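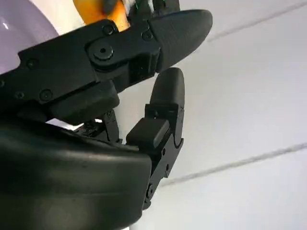 Wostine Releases Findings on Robots and Everyday Chores

POTITBRIDGE, 11 July 2021 — Wostine, which develops and tests handling equipment for homes and small shops, today released the findings of its Kerkov study, a review of how well machines with jointed fingers can manage ordinary chores. The study concludes that some sorting and put-away work is within reach, and that most household work is still too varied for a machine to be left alone with it.

The study covered 40 chores, half from the home and half from the shop floor. Each was tried in a furnished test room in Potitbridge under daytime conditions, with an operator present. Chores were judged on whether the job was finished, whether anything was damaged, and whether a person had to step in.

Of the 40 chores, 9 were completed without help often enough to meet the standard Wostine set before testing began. They include moving fruit from a crate to a bowl, placing boxed goods on an open shelf, and returning cups to a rack. A further 20 were completed with at least one correction by the operator. The rest, among them folding fitted sheets, peeling price labels and clearing a table after a meal, were not completed to an acceptable level.

Grip was the most common cause of failure. Objects that are round, soft or easily bruised call for small changes in pressure, and a hand that closes too firmly does harm before the control software can respond. Fingertip shape also mattered. Rounded tips did well with produce and poorly with flat items such as cards, envelopes and thin lids.

"We are asked every week whether a machine can do the housework," the company said in a statement accompanying the study. "Our answer is that it can do parts of it, slowly, in a room that has been arranged with care. Buyers should be told this plainly."

Speed remains a concern for retail use. Sibiya, the grocery cooperative that supplied shelving and stock for the shop-floor portion of the study, has advised Wostine that its stores would consider a machine for overnight restocking of a limited range of goods. It does not plan to use one during opening hours.

Wostine will begin a second round of testing in December. It will repeat the chores that needed correction and will add 2 new test rooms, one of them a galley kitchen with narrow counters — a layout that many homes have and few laboratories reproduce. No product based on the Kerkov study is being offered for sale at this time.

The full study, including the task list and scoring rules, is available on request from the Wostine press office in Potitbridge.

About Wostine
Wostine designs and evaluates handling equipment for domestic and light commercial settings. The company is based in Potitbridge.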